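We use cookies to give you the best experience on our site. By carrying on you agree to our cookie policy.

A day among the apples: our visit to the Kaltance cider open day

2 November 2018

17 comments

I have been meaning to write up our trip to Kaltance since the end of September, and every time I sit down to do it somebody wants feeding or the car wants a new tyre, so please forgive the delay. If you have never heard of Kaltance, neither had we until a leaflet came through the door at my sister's. It is a cider farm just outside Ashby, down one of those lanes where you spend the whole drive hoping you won't meet a tractor (we met two), and once a year they open up the press house and the cellars to anyone who fancies a look round.

We set off early with a flask and a bag of egg sandwiches and arrived just as they were putting the signs out. Parking was in the bottom field, which had been mown but was still lumpy enough that I was glad of sensible shoes. Entry was free, with tasting tokens sold from a table by the gate, and I'd say buy a few more than you think you'll want. The queue for more tokens at midday went right back past the toilets.

The first tour was the one I'd been looking forward to most. They take you up through the old orchard to begin with, and I could happily have stopped there all morning. There are 53 varieties of apple at Kaltance, some of them only a tree or two, and our guide seemed to know every one like a neighbour. She let us bite into a proper bittersweet straight off the grass and I can only say that my whole face turned inside out. It's like chewing a tea bag. She laughed and told us that was exactly what she wanted, as it's the tannin that gives the cider something to hold on to, and that a cider made only from nice eating apples is a thin sort of thing by the spring.

From the orchard you walk down to the press house, and the smell hits you well before you get there – sweet and sharp and slightly bready all at once, like somebody has left a crumble next to a loaf. The fruit comes in on trailers, gets a good wash in a long trough, goes up a conveyor and into the mill, and then the pulp is spread out in cloths between wooden racks and stacked up into what they call a cheese. I had always imagined this was done by enormous machines nowadays. Some of it is, at the bigger places, but Kaltance still builds the cheese by hand, two people to a side, folding the corners of the cloth over as neatly as a hospital bed. When the press came down the juice simply poured out, brown as conker shells, and we were each handed a little cup of it. I went back for a second and then, I'm afraid, a third. 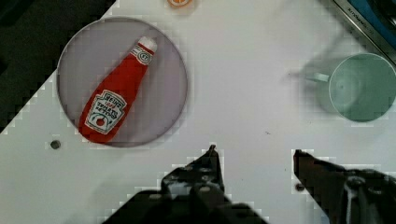

After the press house came the cellar, and here I should say bring a cardigan. It was a mild day outside and I was shivering within minutes. They have a mixture of big steel tanks and old oak barrels down there, and the barrels are the interesting part, because they behave differently from one another and have to be tasted and blended every year. One of them used to hold rum and the cider from it had a lovely burnt sugar note at the end. They don't add yeast to the barrels at all, they just wait for whatever was living on the apple skins to get going, which sounded terribly risky to me. Our guide said it was mostly a question of keeping everything clean and then leaving it alone, and that leaving it alone was the hard bit.

Lunch was in the big barn. There were three stalls, and my husband, who will walk past any view in the country to look at a pie, had made up his mind before the rest of us had found a bench. I had the pork and sage with a spoonful of their own apple chutney and it was very good indeed, hot right through and with pastry that stood up for itself. My sister had the cheese board, which was generous, though she thought the crackers were a touch soft. The only real grumble was the coffee, which tasted as though it had been made for the previous year's open day.

Then to the tasting proper! There were six ciders on the Kaltance table and a guest table in the corner where a small perry maker called Enalier had brought a few bottles along. If you want my favourites, the one they call Zerus was the pick of the day for me. It's a dry cider, properly dry, still, with a smell of orange peel and a little bit of woodsmoke about it, and it was perfect after all that pastry. My husband preferred the medium, which is rounder and fizzier and goes down rather too easily. We took turns to be the driver last year and this year it was his go, so he had sips and sighed a lot.

The Enalier perry was a real surprise. I have never got on with perry, having been put off at a wedding many years ago, but theirs was light and flowery with almost no sweetness, and the young couple serving it were so pleased to talk about their pear trees that we must have stood there for half an hour. Some of the trees take so long to crop well that you plant them for your grandchildren. We bought two bottles and have been saving them for Christmas.

In the afternoon there was a talk about the history of the farm, which began life in a single cow shed and now has 60 acres under fruit. The room was warm and the speaker had a soothing voice, so I can't promise that I took in all of it. I did perk up for the old photographs and the account of the great frost, when they lost nearly the whole of the blossom in two nights and had to buy in apples from the next county.

The children's corner looked fun, with apple bobbing and a little hand press they could turn themselves. Dogs are welcome on leads everywhere except the press house and the cellar. The paths up to the orchard are steep in places, and if you are unsteady on your feet you might ask at the gate about the trailer ride, which goes round by the flat way. We only found out about that on our way home, with my knees already making their feelings known.

The shop stays open all year, and they'll do you a mixed case if you ask nicely. We came away with a case of Zerus, a jar of the chutney and a bag of windfalls that I turned into jelly the following evening. It hasn't quite set, but it's very nice on porridge.

302 shares

Sign up to our newsletter and get new posts straight to your inbox. You can unsubscribe at any time.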